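Drokdale Housing Office
1/9 The updated guide to kitchen surfaces is now available to all residents. This thread sets out the main points. The full text can be collected from the front desk or requested by mail.

2/9 The guide applies to all 171 homes managed by this office. It replaces the care sheet included in older move-in packets. Residents who still have the older sheet are asked to discard it.

3/9 Daily cleaning: use warm water, a soft cloth and a small amount of mild dish soap. Rinse and dry the surface afterward. Vinegar, lemon juice and bathroom descalers must not be used on marble or limestone. Acid dulls the finish, and the damage is not covered under the lease.

4/9 Spills of coffee, wine, oil or tomato sauce should be blotted, then rinsed. Wiping spreads the liquid over a larger area. Cooking oil is the most common cause of the stain reports we receive.

5/9 Veining and staining are often confused. Veins are part of the pattern and need no treatment. A stain usually shows as a cloudy patch, darker toward the middle, with soft edges that cross the veins.

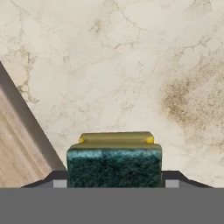 6/9 Treating a set-in stain
Mix baking soda and water to a thick paste. Cover the mark, seal with plastic wrap and leave overnight. Remove with a damp cloth. The treatment may be repeated once - after that, please contact the office.

7/9 Sealing is carried out by our contractor, Gastach, every 2 years. The visit takes about 20 minutes per kitchen. Counters must be cleared beforehand. Residents should not apply their own sealer between visits.

8/9 Repair requests go to Heledd Lougher in the maintenance section. Questions about charges go to Chia-jung Yau. Please include your unit number and say when you first noticed the mark.

9/9 The next round of sealing visits begins in June. Notices will be placed in mailboxes before then. Residents who need a visit after 5 p.m. may ask for one when they receive the notice.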